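tern_ohm
Two lamps over my bench, same fitting. The Tagle is 3,000 K, the Nivevora 4,000 K. White surfaces go lavender at low output.

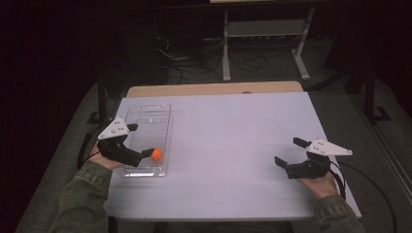
Both are on one Potetix dimmer. Should I match the colour temperature first?

gorsefield
Yes. Mixed sources can't be balanced out.

tern_ohm
Disagree. At full output I see no cast. I suspect the dimmer.
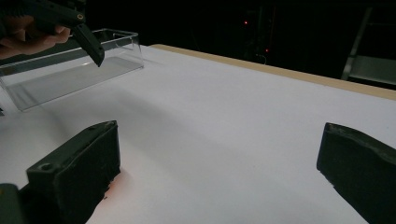 marlpit
Dimmers rarely shift white LEDs that far. Swap the lamps over and test again.

Contact | © Trallgate Forums | Back to top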